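FOR IMMEDIATE RELEASE

Sat 12 February

Meditz Questions Big Claims for Taped Table Grids

Supplier says a few strips of tape will end clutter on shared work tables. Meditz wants to see the numbers behind that.

Meditz, which reviews workplace storage and layout products, today published its response to the Bermúdez layout, a method sold by Eltix for keeping shared tables in order. The method divides a table top into cells with colored tape. Each item gets a cell, and staff are told to put it back there.

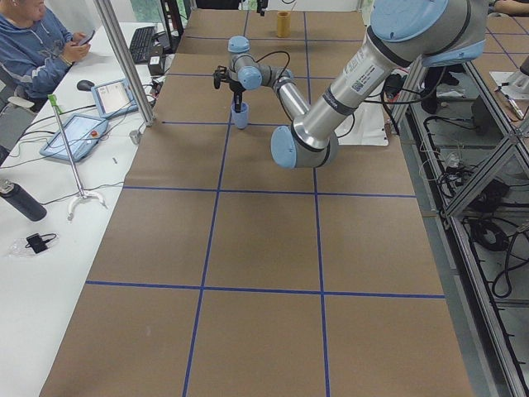

By Brisa Zavala
Meditz Press Office

A table covered in brown paper and marked off with dark blue tape does look orderly. A yellow cup standing near one of the long lines is easy to spot from across the room. Meditz does not dispute any of this. It does dispute the claim, repeated in the Eltix sales guide, that the layout "cuts searching time in half for any team."

The guide bases that claim on a trial at 17 workplaces. It does not say what was on the tables before the tape went down, how long the trial ran, or who held the stopwatch. Meditz asked Eltix for the records in writing and has received a brochure.

"Tape is cheap and I have nothing against it," said Consuelo Contreras, head of reviews at Meditz. "I do have something against a 200-page manual telling people where to put a cup. If you clear most of the stuff off a table first, of course you can find the cup."

Meditz is also doubtful about the price. A starter pack covers one table and costs $4000 with training. The pack contains tape, paper and the manual. Jetanent, which distributes the pack, says the training accounts for most of the cost but has declined to give a breakdown.

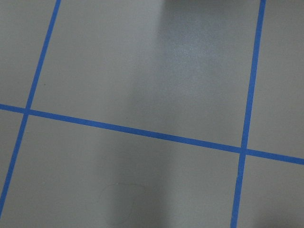
Blue tape strips crossing on a gray surface.

Neat crossings are one of the selling points in the guide, which spends a full chapter on them. Meditz found no evidence in the guide that a straight line works better than a slightly slanted one, or that people respect either kind when they are in a hurry. The guide has very little to say about items too large for a cell.

Meditz will not give the layout a rating until it has seen the trial records. Eltix has been invited to supply them by the end of April. Buyers who are curious in the meantime can try a roll of ordinary tape.

The full response is available from the Meditz press office on request, reference 2128.

Press contact: Brisa Zavala, Meditz Press Office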